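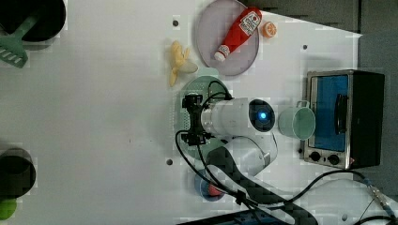 A robot arm above a green plate on a white tabletop.

Which way does the dancer turn?

Stare at a spinning silhouette for long enough and it will seem to change direction. Embla Tangen, a psychologist in Skirnton, showed one to 600 adults last January and asked them to press a key each time it switched. Most saw a change within 8 seconds. Two never saw one at all.

The figure has no shading, so the brain has to guess which leg is nearer — and it may guess again. Tangen found no link with personality, whatever the online quizzes claim. To force a switch, look at the feet and blink.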